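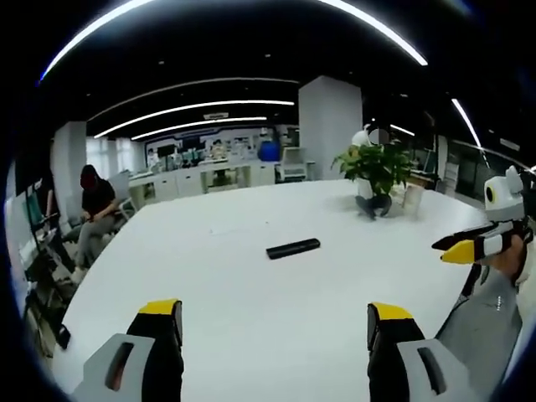 Loltville, meeting room 6. White table.

Ticket 3335
Subject: Fudeo slow to open at Loltville, normal at Tolach
Category: Network / name lookup
Priority: Medium
Status: Closed
Opened: October

Reported fault

Users at Loltville report a pause when opening the Fudeo timesheet page. The browser tab stays blank, then the page comes up and works at normal speed. Moving between pages inside Fudeo is fine. After a spell away from the machine the pause comes back. Users at Tolach do not see it.

First reported from meeting room 6, then from the open office on the same floor. Several people have reinstalled the browser. Please ask them to stop doing this, it does not help and loses their saved bookmarks.

Error text: none. The page always loads in the end.

Log

09:10
Picked up from the queue. Fudeo status page shows no fault. Opened Fudeo from Tolach, page up straight away. Opened it over the remote session to a Loltville laptop, blank tab, then normal. Fault confirmed.

09:25
Checked the line at Loltville. Traffic is low, no errors on the outside port, no lost packets to the Fudeo address over a long ping. Reply times match Tolach. The line is not the cause.

09:40
Checked whether the pause is only with Fudeo. It is not. The supplier portal and the travel booking page do the same thing on first opening. Fudeo gets the complaints as everyone fills in timesheets at the same time of day. Subject line left as it is so that the users can find their ticket.

10:05
Browser developer tools on the Loltville laptop. Time spent connecting and downloading is normal. Almost all the delay is in the name lookup stage, before any connection is made. Repeated with a second browser, same result. Repeated straight afterwards, no delay, so the answer is being held in the local cache.

10:20
Cleared the cache and repeated:

ipconfig /flushdns
nslookup

The first name server listed is Mak. Reply:

DNS request timed out.
timeout was 2 seconds.

Mak was the old file and print server at Loltville. According to the asset list it was taken out of use in the summer and its name server role moved to the replacement. The machine still answers ping. It does not answer lookups.

10:30
Asked the second name server in the list directly. Answer comes back at once and is correct. The laptop is therefore asking Mak, waiting for 2000 ms, giving up and asking the second server. The exact wait depends on the operating system and on what it remembers from the last attempt, which accounts for the users who say the fault comes and goes.

10:45
Update sent to users: cause partly found, no action needed at their end.
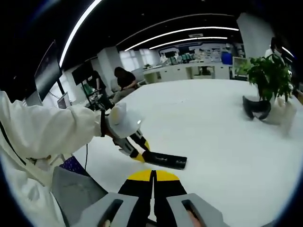 Meeting room 6, table top.

11:15
Looked at the DHCP settings for Loltville. There are 2 scopes, wired and wireless. Name servers handed out:

Wired scope: replacement server first, second server next. Correct.
Wireless scope: Mak first, second server next. Wrong.

The change note from the summer lists the wired scope only. The wireless scope was set up later than the wired one and sits on the wireless controller, not on the server, so it was missed.

11:30
This does not account for the reports from the open office, where most desks are wired. Asked two of the people there to read out their adapter settings. Both were docked but had wireless switched on as well, and both had Mak listed on the wireless adapter. With both adapters active, Windows may send lookups out of either. Switched wireless off on one of them and the pause went away. Switched it on again and the pause returned after the cache was cleared.

11:50
Considered putting the name server role back on Mak as a quick fix. Decided against it. It is out of support, it has not been patched since it was retired, and its copy of the internal zone is old. It would give wrong answers for the print queues, which is worse than giving no answer.

12:05
Change request raised for the wireless scope at Loltville:

Remove Mak from the name server list.
Add the replacement server as first entry.
Keep the second server as second entry.
Shorten the lease time for the rest of the day, then put it back.

Risk: low. Existing leases are not affected until renewal. Way back: restore the saved controller settings.

13:40
Change approved. Saved the controller settings, made the change, checked that the new list shows in the scope. Lease time shortened.

13:55
Renewed the lease on the test laptop:

ipconfig /release
ipconfig /renew
ipconfig /flushdns

Adapter now lists the replacement server first. Fudeo opens without a pause. Supplier portal and travel page likewise. Tried from a phone on the same wireless network after rejoining, also fine.

14:30
Three users still report the pause. Two had not renewed yet and were fine after turning wireless off and on. The third has Mak typed in by hand on the wired adapter. Set it back to automatic. The setting appears to date from an earlier printing fault. If anybody has notes on that ticket, please link it.

14:50
Searched the management tool for other machines with name servers set by hand. Found 6 at Loltville:

The two label printers in the post room
The door entry controller
The franking machine
The scanner by the stairs
One desktop in accounts

All of them point at Mak. The printers and the scanner do very few outside lookups, so the pause would not have been noticed. The door entry controller uses a name to find its time source and its log is full of timeouts. Its clock had drifted slightly.

15:20
Corrected the desktop, the scanner and both label printers. Test labels printed. Scan to folder works. The franking machine needs the supplier's menu code, which is not in the password store. Door entry controller left until after hours, it restarts when network settings are saved and the doors stay locked from the outside while it does.

17:45
Door entry controller changed and restarted. Doors tested with a staff card on both entrances. Clock is correct. No further timeouts in its log.

Next day, 08:30
No new reports overnight. Lease time on the wireless scope put back to its normal value. Checked the lookup traffic still arriving at Mak from the switch side. Only the franking machine is left, plus one address that turned out to be the old backup job on the second server, which looks for Mak by name every night and fails. Backup job disabled, not deleted.

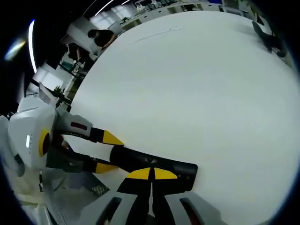
Do I need to restart my laptop to pick up the new name server settings?

Turning wireless off and on again is enough. The laptop asks for its settings when it rejoins, and a restart does the same job more slowly.

Next day, 09:15
Reply above copied to the Loltville help page, as the same thing was asked several times by phone.

Next day, 10:00
Checked Tolach for the same mistake. Both scopes there hand out the local server first and the second server next. No trace of Mak. One printer has a name server set by hand but it is a correct one. Left alone, noted on the asset list.

Next day, 11:40
Franking machine supplier called back with the menu code. Name server changed, test print and balance check both fine. Code added to the password store under the Loltville post room.

Next day, 14:00
Mak shut down. Left racked and cabled for now so that it can be brought back if something turns up. Asked Loltville reception to ring the desk directly about anything odd with doors, printing or scanning, without raising a ticket first.

Cause

The wireless scope at Loltville was still handing out a retired server as first name server. Each uncached lookup waited for that server to time out before the second one was tried. A small number of devices had the same address set by hand.

Fix

Wireless scope corrected. Hand-set devices corrected. Retired server shut down.

Follow-up

1. Add the wireless controller to the server retirement checklist. The present checklist only mentions the DHCP server.
2. Add a step to the same checklist to look at lookup traffic on the old server for a full working week before it is switched off. A ping test says nothing useful about who is still using it.
3. Record all devices with fixed network settings on the asset list, both sites.
4. Move the door entry controller to a reserved address so that its name servers come from the scope. Needs the door supplier on site, quote requested.
5. Remove Mak from the rack once the backup tapes from it have been checked. Separate ticket.
6. Add a lookup check to the monitoring at each site. At present we only watch whether the name servers are up – we do not watch whether the addresses being handed out to clients reply to lookups.

Notes for whoever gets the next one of these

A page that hangs blank and then loads at full speed is nearly always lookup or proxy. Look at the timing in the developer tools before touching the browser or the line. Clear the cache before every test, otherwise the second try will look like a fix. Check every active adapter on a docked laptop and compare the lists – on Windows, ipconfig /all shows the name servers for each one separately.

Users informed. Ticket closed with items 1 to 6 moved to the Loltville works list.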